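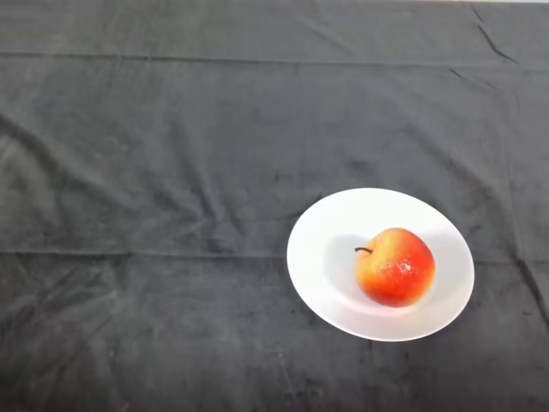 A robot hand is called a gripper, and there are many kinds. Some have two hard fingers that close like tongs. Some have soft rubber fingers. Some have no fingers at all and use a suction cup. At the Okonkwo workshop in Wumiddale, people test grippers to find out which one suits which job. One of the tests uses an apple on a white plate, set on a dark gray cloth. An apple is a good thing to test with. It is round, its skin is smooth and shiny, and it bruises if you squeeze too hard.

How the test works

Each gripper gets 20 tries. The robot has to pick up the apple, lift it, hold it for 5 seconds and put it back on the plate. A try counts only if all of that goes right. If the apple rolls away or gets a dent, the try is marked as a miss. Then the next gripper is bolted on and the test starts again.

The grippers

The Murov gripper has two flat metal fingers. It is fast and strong. Flat fingers touch a round apple in only two small spots, so the apple can spin between them. It got 16 out of 20.

The Fendadov gripper has soft fingers filled with air. When air is pumped in, the fingers curl around the apple. It is slower, but it touches the apple in more places and does not need to squeeze as hard. It got all 20.

The suction cup came last. It works well on flat things such as boxes. On a curved apple, air leaks in at the side of the cup and the apple drops. It got 5.

How the robot finds the apple
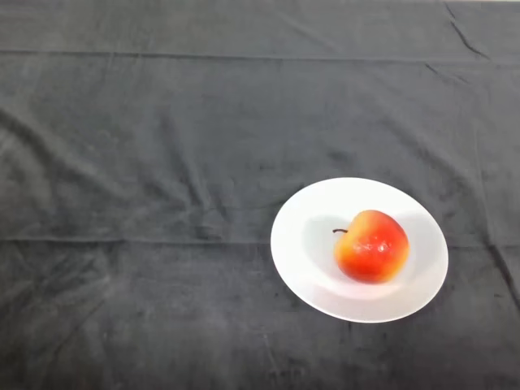

Before a gripper can grab anything, the robot has to know where to reach. It uses a camera. The computer looks for edges, the lines where one color stops and another begins. White against dark gray makes a very clear edge. Red against white is clear too.

Shadows and shine are harder. A shadow beside an apple can look like part of the apple to a computer. A shiny spot can look like a hole or a white sticker. Wrinkles in a cloth make lines of their own, and the computer must learn to leave those alone.

Try it yourself

Put an apple on a plate. Pick it up with two rulers, one in each hand. Now pick it up with oven mitts on. Which way was easier? Which way did the apple turn? Try again with an egg-shaped potato and write down what changed.

Words to know

Gripper: the part of a robot that holds things.
Suction: pulling something by taking air away.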